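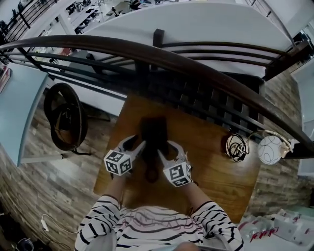 Do I need my own agent to buy a brand new house?
Asked 8/11/24 in Buying a Home

We're looking at a new build in the Darnen section of Livville. The builder has a sales rep in the model home who's been super friendly and says we can just write the contract with her. Would we save money that way? We've been to the model twice and didn't bring anybody.

3 answers

Nisha Tiwari
Congrats, new builds are so much fun! Get your own agent, and do it before you go back. The rep is nice (they usually are!) but she works for the builder. Call and ask if they'll still let you register an agent after two visits. Some builders say no after the first one, some don't care at all. Ask who pays your agent too, and get it in writing, plus read whatever agreement the agent has you sign. We bought on Kashyap Lane and our agent got us $3,000 toward closing costs and a better fridge, and she caught that the lot line on the plan didn't match the one in the contract. I still send her pictures of my kitchen. Also get an inspection before the drywall goes up, then another at the end. Ours found 25 little things and the builder fixed almost all of them before we moved in!

tredness_fan
depends on the builder. mine wouldn't budge on price for anybody but they did throw in blinds

Lot 223
Agree with Nisha on the inspections. On saving money, ask the rep straight out if the price drops when you come in alone. Ours said no, same price either way. If you do go alone, pay a real estate attorney to read the contract, mainly the part on delays and what happens to your deposit. Good luck, picking out the floors is the best part!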